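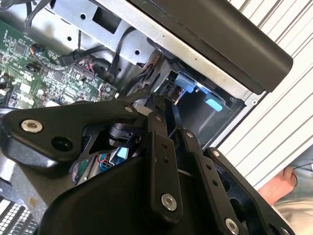

데스크톱 본체 안으로 들어간 그리퍼. 오른쪽 아래에는 가는 검은 선을 잡은 사람 손.

"나사는 잘 풀어요. 그건 이제 자랑거리도 아니고."

중고 컴퓨터 재정비 업체 Sekus의 작업반장은 앉자마자 이 말부터 꺼냈다. 질문도 하기 전이었다. 하도 많이 들어서 외운다고 한다. 로봇이 사람 일 뺏어가냐, 언제부터 무인으로 돌아가냐, 그럼 집에서 설거지도 되겠네. 셋 다 같은 날 같은 방문객한테 들은 적도 있다고.

9월 15일 화요일, 오후 작업 시작 직전에 만났다. 커피는 식었고 반장은 장갑을 한쪽만 벗은 상태. 인터뷰는 한 시간으로 잡았는데 중간에 두 번 불려 나갔다. 이름은 안 쓰는 조건이었다.

Sekus가 하는 일은 단순하다. 사무실이나 학교에서 나온 데스크톱을 받아서 열고, 드라이브 빼고, 쓸 만한 부품을 고르고, 먼지 털고, 다시 조립하거나 해체한다. 지난달에 들어온 게 632대. 작업자는 7명이다. 자동화 얘기가 나온 건 당연히 사람 구하기가 힘들어서였다.

"공고를 내도 안 와요. 오면 한 달 있다 가고. 허리 아프고 손끝 까지고, 본체 모서리가 생각보다 날카롭거든요. 그래서 위에서 로봇 한번 보자 했을 때 저는 반대 안 했어요. 반대할 처지가 아니었지."

그럼 지금 어디까지 되는가. 반장은 손가락을 접어 가며 말했다. 옆판 여는 것, 모델이 같으면 된다. 나사 푸는 것, 된다. 풀어 놓은 나사를 통에 담는 것, 대체로 된다. 메모리 빼는 것, 슬롯 양쪽 걸쇠가 멀쩡하면 된다. 케이블 뽑는 것. 여기서 접던 손가락이 멈췄다.

"케이블은 매번 달라요. 같은 회사 같은 모델인데도 안에 선이 지나가는 길이 달라. 누가 한 번 열었다 닫은 기계면 더하고. 사람은 그냥 손가락으로 쓱 밀고 들어가잖아요. 밀면서 아 이건 걸렸구나, 이건 그냥 얹혀 있구나 압니다. 기계는 그걸 하나하나 다 알아내야 돼요."

한 대 여는 데 걸리는 시간을 물었다. 숙련자는 재 본 적도 없단다. 그냥 하니까. 로봇 쪽은 드라이브 분리까지 약 25분. 옆에서 사람이 거들어서 그렇다. 안 거들면? "안 거든 적이 없어서 모르겠네요."

여기서 첫 번째 호출. 반장이 나갔다가 몇 분 뒤에 돌아왔다. 포장용 테이프가 떨어졌다고. 로봇 얘기하다 테이프 얘기로 잠깐 샜는데, 그 얘기가 더 길었다. 테이프 커터가 자꾸 없어진다고 한다.

다시 본론. 성공률 같은 숫자가 있느냐고 했더니 종이를 한 장 가져왔다. 사람이 손을 안 대고 드라이브가 빠진 비율이 58퍼센트. 같은 모델만 모아 놓고 돌린 결과다. 모델을 섞으면 어떻게 되는지는 종이에 없었다. 물어봤는데 웃기만 했다.

"반 넘었다고 좋아하는 사람도 있고 반밖에 안 된다고 하는 사람도 있어요. 저는 나머지가 문제라고 봅니다. 안 된 게 왜 안 됐는지가 다 달라요. 한 가지 이유면 고치면 되지. 미끄러진 거, 잘못 집은 거, 잡긴 잡았는데 너무 세게 당긴 거. 메인보드 쪽 소켓이 뜯기면 그 보드는 부품값이에요. 그거 하나 때문에 하루 벌이가 없어지는 날도 있고."

사람도 뜯어먹지 않느냐고 하니 순순히 인정했다. 신입은 다 한 번씩 뜯는다. 다만 신입은 한 번 뜯고 나면 그다음부터 표정이 달라진다고. 기계한테도 그런 게 있으면 좋겠는데 그 얘기를 개발사에 했더니 데이터가 더 필요하다는 대답이 왔다.

개발사는 Terkov. 직원 둘이 번갈아 드나든다. 처음엔 서로 말이 안 통했다. 작업장에서는 '살살'이라고 하고 저쪽은 힘 값을 달라고 하고. 살살이 몇이냐, 그걸 어떻게 아냐. 이런 대화가 한참 갔다.

"우리 제일 오래된 분한테 살살 당겨 보라고 했어요. 열 번 시켰더니 열 번 다 다르게 당겨요. 본인은 똑같이 했다는 거야. 선마다 뻑뻑한 정도가 다르니까 손이 알아서 맞춘 거죠. 그걸 보고 저쪽에서 한숨을 쉬더라고."

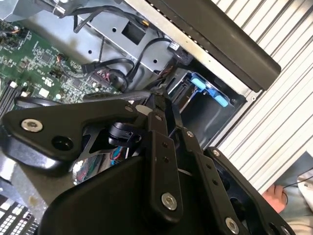
공간 문제도 크다. 사람들이 집는 힘이나 인공지능 얘기는 많이 하는데 정작 현장에서 제일 자주 나오는 불평은 '안 들어간다'였다. 데스크톱 본체라는 게 사람 손가락 두세 개 들어가면 꽉 차는 물건이다. 거기에 관절 달린 쇠판을 넣는다. 파란 드라이브 래치 같은 건 색이 튀어서 찾기는 쉽다. 그런데 그 옆으로 검은 케이블이 메인보드에서 구부러져 드라이브 쪽으로 넘어간다. 검은 선에 검은 커넥터에, 뒤에는 또 어두운 틈이고. 반장 말로는 이런 선은 옆에서 사람이 잡아 주면 한결 낫다고. "저 손이 하는 게 별거 아닌 것 같죠. 가는 선 하나 붙들고 있는 건데. 저게 없으면 얘기가 달라져요."

그러니까 지금 단계는 둘이 하는 일이다. 로봇 하나, 사람 하나. 그럼 인건비는 그대로 아니냐. 반장이 고개를 끄덕였다. 오히려 더 든다고. 지금은 돈 벌려고 하는 게 아니고 배우는 중이라고 위에는 그렇게 보고한다. 위에서 언제까지 들어줄지는 모른다.

두 번째 호출. 이번엔 좀 길었다. 그사이 작업장 쪽을 지나다니던 직원 한 분과 짧게 얘기했다. 로봇 옆에서 일하는 거 어떠냐고. "답답해요. 내가 하면 벌써 끝났는데 기다려야 되니까. 근데 팔은 덜 아파요." 뒷말은 조금 작게 했다. 나사 푸는 일을 온종일 하면 손목이 나간다. 그 부분만큼은 기계가 맡아 주니 좋다고. 나머지는 글쎄요, 하고 갔다.

돌아온 반장에게 다른 업체 사정을 물었다. Grimstead에서는 아예 로봇에 맞춰 입고 모델을 세 가지로 줄였단다. 그쪽은 잘 돌아간다고 들었다고. 부럽냐고 했더니 그건 또 아니라고 한다. "거긴 물량이 한 군데서 와요. 우린 그렇게 못 해. 오는 대로 받는 집이니까. 기계에 맞춰서 손님을 고르면 우리는 문 닫습니다."

Akinola라는 이름도 나왔다. 선반형 보관대를 파는 곳인데 본체를 비스듬히 세워 고정하는 받침을 주문해 놨다. 10월에 온다. 반장은 로봇 본체보다 이 받침에 기대가 더 큰 눈치였다. 각도가 매번 같으면 실패 절반은 없어질 거라고. 계산한 건 아니고 느낌이란다.

집안일 얘기로 넘어갔다. 독자들이 제일 궁금해할 것 같아서. 컴퓨터 속 전선도 이렇게 어려우면 빨래는 언제쯤 개 주나.

"빨래가 더 어려울걸요. 컴퓨터는 그래도 판이 단단하잖아. 나사 구멍은 어제 있던 데 오늘도 있고. 이불은 그런 게 없어요. 집은 또 집마다 다르고. 애가 장난감 깔아 놓고, 개가 지나가고. 저는 우리 집 양말 짝도 못 맞춰요. 그걸 기계보고 하라고 하기가 좀 미안하지."

그래도 집에 들어오는 건 들어올 거라고 본다. 다만 순서가 있을 거라고. 식기세척기처럼 일을 기계 쪽에 맞춰 바꾼 것들이 먼저 오고, 사람 하던 모양 그대로 따라 하는 건 한참 뒤. 작업장도 똑같다는 게 반장 생각이다. 케이블에 손잡이만 달려 나와도 훨씬 빨라진다. 근데 그건 컴퓨터 만드는 데서 해 줘야 되는 일이고, 중고 업자 말을 누가 듣겠냐고.

가장 잘하는 게 뭐냐고도 물었다. 한참 생각하더니 '같은 거 또 하기'라고 했다. 오후 네 시쯤 되면 사람은 나사를 흘린다. 떨어진 나사가 보드 밑으로 들어가면 본체를 뒤집어 흔들어야 한다. 기계는 네 시나 아홉 시나 같다. 느려도 같다. 반장은 그 점을 높이 쳤고, 그래서 당분간 나사 푸는 공정만 따로 떼서 맡기는 안을 올려 뒀다. 드라이브랑 케이블은 사람이 계속 하고.

안이 통과되면 로봇은 줄 맨 앞에 선다. 옆판 열고 나사 풀고 통에 담고 다음 자리로 넘기기. 사람은 두번째 자리부터. 이렇게 하면 옆에서 선 잡아 줄 사람이 필요없다. 개발사는 좀 서운해하는 모양이다. 저쪽이 하고 싶은 건 끝까지 혼자 하는 거니까.

"서운할 수 있죠. 근데 저는 납기가 있어요."

마지막으로 직접 손 대신 맡겨 놓고 자리를 비울 수 있겠냐고 물었다. 화장실 정도는, 이라고 했다. 점심은? 점심은 아직이다. 반장은 나머지 장갑을 마저 끼고 일어났고, 나가면서 테이프 커터 못 봤냐고 다시 물었다.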